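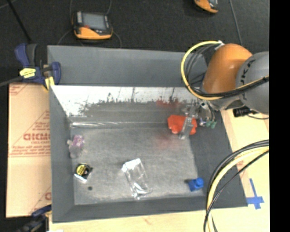

Gray bin with a red-orange piece up against the far wall. Look at those scuffs!

Home » Trips » Open Day at the Plesus Sorting House
Posted by Soledad Cisternas in Trips, Makers, Day Out

I have been meaning to get to the Plesus open day for three years running, and every time something got in the way (a wedding, a flat tire, a different wedding). In May 2025 I finally made it, and I stayed so long that they were stacking the chairs around me.

Plesus takes in leftovers from workshops and small factories, sorts them, and passes them on to schools, theater groups and anybody else who can use a box of odd shapes. Offcuts, mis-molded parts, samples in last year's colors. If you have ever built a puppet stage or a science fair volcano in our part of the county, chances are some of it came through here. The building is the old dry goods warehouse behind the bus depot, number 1006, and the side with the painted doors is the one you want. I went to the wrong side first and met a very nice man delivering bread.

Getting in was easy. You give your name at the desk, you get a paper sticker, and then you can wander as you like as long as you stay behind the tape on the floor. Quyên Trịnh was leading the ten o'clock group and I tagged along with a family of five and two retired tile setters who knew a lot more about glue than I ever will.

The bins

I'm going to go on about the bins now, so skip ahead if you must. I love a container that has been used hard, and this place is heaven for that. The one in my picture is a big rectangular gray thing with sloping sides, sitting on pale wood, and the inside has had a life! The upper part of the back panel is still smooth and matte, a sort of blue-gray, and then below it there's a bright white and silvery strip with a ragged lower edge, all scuffed and scratched up and down. I stood there far longer than a grown woman should.

One of the tile setters asked whether they ever repaint or replace them. Quyên told us a bin stays until it cracks, and a bin that cracks goes out to the yard to hold potting soil. The oldest ones came with the building. People at Plesus have favorites, apparently, and there was a short, friendly argument between Quyên and the fellow at the next table over which was the better bin for small parts. He likes them deep. She likes sloping sides, so that things slide down toward the middle and you don't have to scrape around in a corner with your fingertips.

Not that the corners give up everything. The red-orange piece had ended up right where the far wall meets the floor of the bin, all angles, no two edges the same as far as I could tell. The younger boy in our group decided it was a dragon's tooth. His sister said it was a piece of a chair. I have no idea and I'm on the side of the dragon.

The color wall

After the bins you go up a few steps to what they call the color wall, and I ran out of room on my phone. Shelf after shelf of sorted scraps in clear jars, going from white through every yellow you can think of and down to a purple that is nearly black. Toshio Okabe looks after it, and he has strong opinions about orange. He keeps reds with a bit of orange in them on a shelf of their own, and he let us try placing a handful of pieces ourselves. I put four in the wrong jar. He moved them all back without a word and gave me a peppermint.

Under the window there's a long bench with drawers, and the drawers are labeled in at least three different people's handwriting. My favorite label said ROUND BUT NOT VERY. I opened it and yes, fair enough.

The hands-on table

At noon they ran a make-something hour in the back. It costs $3 for a paper bag, you fill it from the trays, and they have glue, string, hole punches and a big roll of brown paper. They had put out 200 bags and Quyên told me they were down to the last handful by one o'clock, so go early if you have kids with you. I made a fish. It has a button for an eye and a strip of green felt for a fin, and it's now on the windowsill over my sink, leaning a little.

The Lâm stall was set up just outside with rice rolls, iced coffee and a coconut cake that I would drive back for. Bring cash for that one.

What I took home

There's a sale room by the exit, and I had promised myself I'd just look. I came away with a bundle of cork rounds, a sack of wool ends in gray and mustard, and a shallow wooden tray with a dent in one corner. The dent is why I picked it. Everything came to less than a lunch out, and they wrapped it in old sheet music!

If you want to go

The next open day is in August, same hours, ten to four. Parking at the depot fills up fast, and the 126 bus stops right across the street, so I'd take the bus. Ground floor is all level. The color wall has those few steps, but there's a ramp around the side that the desk will point you to if you ask. Strollers are fine. Dogs have to wait outside, and there were two of them doing so very patiently by the bike rack.

Wear closed shoes and something you don't mind getting dusty. My good black pants are in the wash as I type.

You can also sign up at the desk to help sort for a morning. I put my name down for a Tuesday and asked for the gray bins.

Filed under: Trips, Salvage, Cheap Days Out
Previous post: The Sonley Yarn Barn, Finally
Next post: Coconut Cake, Second Attempt

2 comments

Kiyoshi Chiba
We were in the two o'clock group and the bags were all gone, so we drew on the brown paper instead. My daughter wants to know if the fish has a name.

Soledad
It does now, it's Plum. Tell her hello from both of us!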